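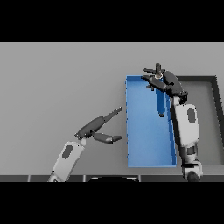 Flakbridge is getting rid of the 14 bus and replacing it with an app. I read the whole proposal last night so now you all get a thread.

Quick background for anyone who doesn't live here. The 14 goes from the old mill lots down Cairns Avenue, past the clinic and the high school, and ends at the Trikville line. It runs every half hour until early evening. It's not a great bus. The heat is either off or tropical.

The replacement is called Erkosik. You open the app, say where you are and where you want to go, and a van comes. The city calls this "on-demand mobility." My grandmother called it a taxi and she had the number on the fridge.

I want to be fair so I'll say up front that I can see why people like the idea. The 14 misses a whole side of town. If you live up by the reservoir you've got no bus at all and a van would be a real improvement. Fine. Run the van up there. Why does the 14 have to die for it?

The proposal says the 14 is "underutilized." The ridership count they used was done in July. The route goes past a high school.

I'll give you a second with that one.

There was a 90 day pilot in Trikville and the report leans on it hard. "Rider satisfaction exceeded expectations." OK, whose expectations, and what were they? I looked for the survey questions. They're not in the report, and they're not in the appendix. There's a footnote pointing to a second appendix, and the link goes to the city's leaf pickup page.

What the report does have is the number of people who answered the survey, and it's 189. They were asked inside the app, after finishing a ride. So the people who gave up waiting didn't get asked. The people who couldn't get the app to take their card didn't get asked either.

If I only polled people walking out of a restaurant with leftovers I'd conclude everybody loves the portions.

Wait times. The report gives an average and stops. I don't care about the average!! I care about the bad day. If the van takes five minutes most of the time and fifty minutes on the morning I have a shift, I've lost the shift. Give me the worst ones. Somebody has that spreadsheet.

And a lousy bus that comes at 7:10 is a thing you can plan around. I know when to leave the house. With the app you ask for a ride and it tells you a time and then it tells you another time. (I tried it twice when I was over in Trikville for the dentist. First van was quick, I'll admit it. Second one moved its arrival back three times and I walked.)

Someone replied that two rides isn't a study. Correct! It's not. I'm not the one asking to cancel a bus route over it.

Fares next. The 14 is flat fare with a free transfer. The van is "introductory pricing." I went through the whole document looking for what happens after introductory and the phrase is "to be aligned with regional benchmarks." I don't know what that means and I'd bet the council doesn't either.

My neighbor Deisy Puma takes the 14 to the clinic twice a week. She has a phone, she's not helpless, she just doesn't want her bank card living in a van company's app. I asked the transit desk what she's supposed to do and they said there will be a phone line. Hours for the phone line: to be determined.

Things in this proposal that are to be determined:
phone line hours
wheelchair van count
what happens in snow
fare after the first year
who you complain to

Things that are determined:
the last day of the 14

The snow one bugs me more than it probably should. The 14 is on Cairns Avenue and Cairns gets plowed first. The side streets up here get plowed when they get plowed. Last January mine sat for two days. A van that promises to come to my door has to be able to get to my door.

Several people asking about cost savings. The report says the van service is cheaper per hour. Cheaper per hour of what? A bus hour can carry forty kids home from school. A van hour carries whoever fits in a van. I want cost per rider and it isn't in there. Maybe the van wins on that too! I'd like to see it lose or win on paper before we sell the buses.

Yes, sell. Page 31. The buses on the route are to be "disposed of" once the switch is done. So when they say they can always bring the 14 back if it doesn't work out, ask them with what.

Consuelo Huamán on the council did push on this at the work session and I want to give her credit. She asked what result would make them call it a failure. Long pause, and then the consultant said they'd be "monitoring a range of indicators." She asked which ones. He said he'd follow up. I emailed her office and as of this morning he hasn't.

That's really my whole problem with it. I don't hate vans. I don't hate apps, I'm typing this on one. I've just sat through enough of these to get itchy when a plan has a launch party date in it and no number that would count as bad.

Remember the smart parking meters? Remember the recycling kiosk? I put a lot of cans in that kiosk.

To the guy saying I'm scared of change: I'd love the 14 to change. Run it every fifteen minutes, run it till ten at night, put a bench and a roof at the clinic stop. I'd throw you a parade.

Somebody from the transit office messaged me (politely, thank you) to say the July count was "one of several inputs." I asked for the others. Will post if I get them.

Correction on an earlier post: I said the 14 has a free transfer. It's free within two hours. My mistake.

The hearing is Thursday at 6:30 in the library basement, side door, the front one's locked after six. You get two minutes each. Written comments count too but they want 100 words or less, so practice being brief, which clearly I haven't.

If you only ask one thing, ask for the wait times from the Trikville pilot. All of them, every ride, plus the canceled ones.

And yes, the last 14 leaves before the hearing is over. I can give two people a ride home toward the mill lots, message me.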